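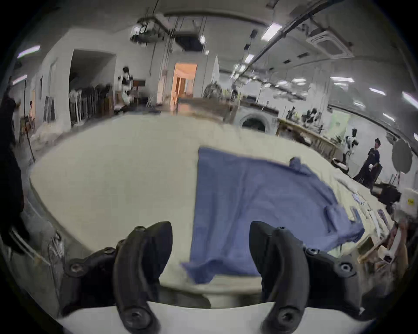

Rerkel folding project, running notes. Mine first, others please add underneath and initial.

Shirts. Still the worst of the lot. Trousers we can more or less do blind, a button-up goes wrong at the sleeves every time. Agreed with Barış to drop the "pick it up by the collar and shake" idea. Looks great when Urs does it, no use to us, far too much swing in the cloth and you can't tell afterwards which layer you've got hold of.

New order for shirts: flatten, find collar, sleeves in, tail up, stop. No second fold untill the first one is clean. Start every demo from a crumpled shirt, not a half tidy one. I know it's slower. Canan went through the August set and threw out 300 of 1460 because the shirt was practically folded before we started. Painful.

Runder fingertips: check screws before each session. Left side was a quarter turn slack. Threadlock is in Ataberk's drawer, the blue one NOT the red. Don't squeeze hard on denim, the pads shift and then the opening reads wrong for the rest of the run.

Sheet work. Pull from the corner in short tugs, let it settle between. Creases running out from the middle are fine, leave them, the model only has to cope with cloth as it comes. What we don't want is

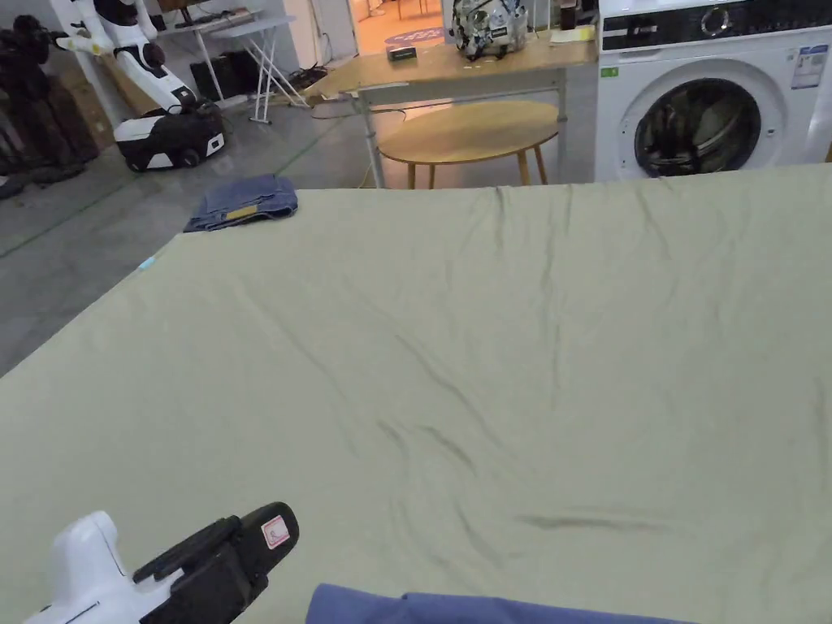 people smoothing with their free hand. Rianne caught two of us at it, me included. If you do it, bin the demo and say so in the log. No shame, just don't leave it in.

Also: fold pile goes on the far corner, keep it there all session. If it wanders about, the policy learns to look for it in silly places. Jeans at the bottom of the pile, shirts on top.

To sort out
- cable ties for the floor cables, ask Urs
- second set of pads (Ataberk has the file, printer queue is long)
- whoever names the folders "new" and "new2", please stop
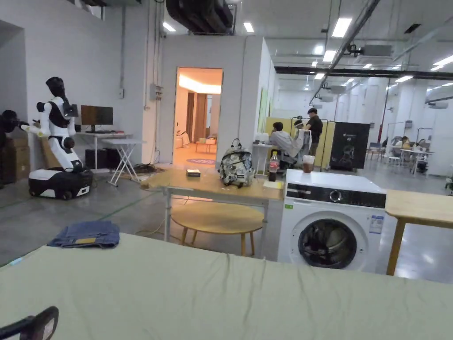

Mukside, October 2023

Short session, Kocabaş group wanted the hall after us. 20 clean jeans demos, all logged. Shirts didn't get started.

Total now 3400 across all clothes, counting Barış's backlog which he swears is labeled. Canan to spot check before anything gets trained on.

Head view vs hand view: argued for ages. Urs wants to drop the head view for folding altogether, says the hand sees all it needs. Rianne says no, you lose where the pile is. I'm with Rianne but we ought to test it properly, same demos, train both ways, see which one misses the pile. Ataberk to set it up on the desk machine, leave it overnigt.

Drinks off the washer before we do loading. Put them on the desk.

Next: shirts first thing while everyone's awake. Swap operator after each batch, arms get sloppy. Bring the checked shirt, Barış has it at home.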